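Push-Fit Tube Furniture: Panels, Poles and Collars

Gallery page, Babić Small Furniture Notes
Text by Nataša Zupan
Last revised 13 March 2019

This page covers light plastic furniture built from flat molded panels and round tubes. The parts join by push fit at the panel corners. Stools, side tables, plant stands and low shelves all use the same joint. Terms used on this page: "panel" for the flat molded part, "pole" for any tube, "collar" for the fitting between them.

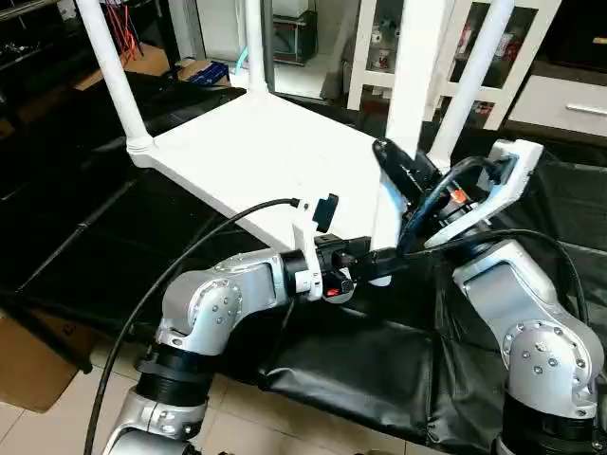

White plastic piece with tubular legs over black padding. The left leg joins the panel through a collar.

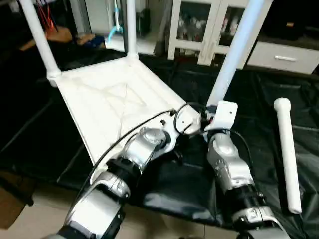

Panel with a faint molded X pattern and white poles joined to its corners. A separate tube with a rounded end lies on the black sheet.
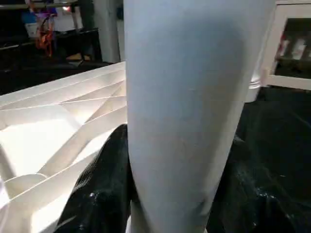 Thin, stiff white material in sharp pleats, next to glossy black sheeting.

Does a push-fit stool need glue in the collars?

Glue is not needed for normal indoor use. The pole is held by friction between its outside wall and the inside of the collar, and the load of a seated person pushes the joint tighter. Glue also makes the piece impossible to take apart for shipping or repair. If a collar has worn loose, replace the collar. If no replacement can be found, a single turn of thin plumber's tape around the end of the pole will usually take up the slack.

Parts and names

The Tivine range is used as the reference on this page. Its parts list is short and its collars are sold separately. Hustis makes a similar range with a slightly deeper socket. Poles from one range will enter the collars of the other, but the fit is poor in both directions: Tivine poles sit loose in Hustis collars, and Hustis poles stop short of the bottom in Tivine collars. Do not mix them on anything that will carry a person.

Panel. Molded in one piece, usually with ribs on the underside. The rib pattern differs by maker and by year. Ribs that cross the full width stiffen the panel against sagging in the middle. They do little for the corners, and the corners are where older panels crack.

Pole. Plastic tube, open at both ends or open at one end and closed at the other. A closed, rounded end goes to the floor or to the top of the stand. An open end goes into a collar. The long Tivine pole is 594 mm. Shorter poles are not listed individually and are cut to order.

Collar. A short sleeve that fits the corner of the panel on one side and the pole on the other. Some collars are molded as part of the panel and cannot be replaced. Check this before buying a used piece with a damaged corner.

Foot. A soft cap over the floor end of the pole. Feet are lost more often than any other part. A piece with one foot missing will rock, and the rocking loosens the collar on the opposite corner over time.

Work surface

Cover the floor before starting. White plastic picks up marks from tile grout, bare concrete and unfinished wood, and these marks do not always wash off. Plastic sheeting is cheap and can be wiped, but the panel slides on it when a pole is pushed sideways. A padded cover holds the panel in place better and is kinder to the corners. A folded blanket does the same job. Cardboard is acceptable for a single assembly and sheds fibers into the sockets after that.

Place the panel with its top face down. The sockets then face up and each pole can be entered from above with body weight behind it. Assembly with the piece on its side is slower and tends to leave one pole at a slight angle.

Order of assembly

1. Check that all sockets are clear. Molding flash at the mouth of a socket can be trimmed with a sharp knife.

2. Seat every collar on the panel before any pole is entered. A collar that is not fully seated leaves a visible gap at the corner.

3. Enter the first pole by hand and turn it a quarter turn while pushing. Stop when it is in firmly enough to stand by itself.

4. Enter the pole at the diagonally opposite corner, then the remaining poles. Leave all of them short of full depth at this stage.

5. Look along the poles from one side and correct any that lean. A pole that is partly entered can still be moved. Once driven home it follows the collar.

6. Press each pole to full depth. Go around the panel twice, pressing each one part of the way on the first pass.

7. Fit the feet, turn the piece over and set it on a level floor.

Full depth on a Tivine collar leaves 8 mm of collar visible above the panel edge. If more is showing on one corner, that corner is not seated. Take a reading at every corner with the same ruler and from the same edge. Rocking is nearly always caused by a difference here and seldom by the length of the poles.

Driving a tight pole

Use a rubber mallet with a block of scrap wood across the end of the tube. A steel hammer splits the rim. Warm water helps: stand the collar in a bowl of it for a few minutes, dry it, and push the pole in while the plastic is still soft. Dish soap is often suggested. It works at the time of assembly and leaves a film that lets the joint creep apart under load, so we do not use it. Silicone spray is worse.

A pole that has gone in crooked should be pulled out completely and started again. Bending it straight in the socket stretches one side of the collar for good.

Stacked units

Shelves and tall stands repeat the same layer. The first panel is fitted with its lower poles, turned upright, and then fitted with its upper poles. The next panel is lowered onto the open ends of all the upper poles together. This is the hardest step for one person. Start the panel on the pole farthest from you and work back. With the long pole, a two-panel Tivine stand measures 874 mm from the floor to the top of the upper collars.

Do not stand a tall unit on sheeting or padding to check whether it is straight. Move it to the bare floor first. Any lean that shows up there is real and should be corrected at the lowest layer.

Taking apart

Turn the piece upside down on padding. Hold the panel down with one knee near the corner being worked on, grip the pole low, and twist before pulling. Most poles release on the twist. If one does not, leave it in place, remove the others, and use the free panel as a handle to turn against the pole.

Poles that have been in place for years may bring the collar out with them. The collar can be removed afterward by warming it. Mark each pole and its corner with masking tape if the piece will be put back together, as poles and collars wear into each other and fit best as the original pair.

Wash the sockets with a bottle brush. Sand in a socket scores the pole and will be found there on any piece that has been used outdoors.

Storage

Lay poles flat. Tubes leaned against a wall in a warm room take a bend. Panels can be stacked face to face with paper between them. Keep collars and feet in a closed bag tied to one of the poles, with the name of the range written on it.

Wrapping material with sharp folds should not be left pressed against a glossy panel over the summer. Crease lines can transfer to the surface. Tissue or plain newsprint between the wrapping and the panel prevents it, although newsprint with ink on it will mark white parts.

Sunlight turns most white plastics yellow. The change is in the surface only and does not weaken the joint in the first years. Panels that feel chalky to the touch have gone further than that and should not be used as seats.

Repairs

A hairline crack beside a corner can be stopped by drilling a small hole at its end and filling the line from the underside with plastic cement suited to the material. Check the recycling mark first. Polypropylene and polyethylene do not accept ordinary cement, and a repair on either will come off in one piece. A repaired corner is suitable for plants or books. It is not suitable for sitting or standing on.

Poles with a split end can be shortened if all the poles on that layer are shortened by the same amount. Cut with a fine saw and a miter box, then clean the inside edge with a knife. Allow 2 mm for the saw and the cleanup.

Parnamard supplies plain white tube in long lengths that can be cut for Tivine collars. The color is slightly bluer than the original and the difference is visible side by side. The wall is thicker, so the closed end caps do not fit it.

Changes to this page

The note on dish soap was rewritten after two readers reported joints coming apart. The section on stacked units will be extended in May, when the taller Hustis shelf is available for measuring. Corrections to the collar reading for older Tivine panels are welcome, with the mold number from the underside if it is legible.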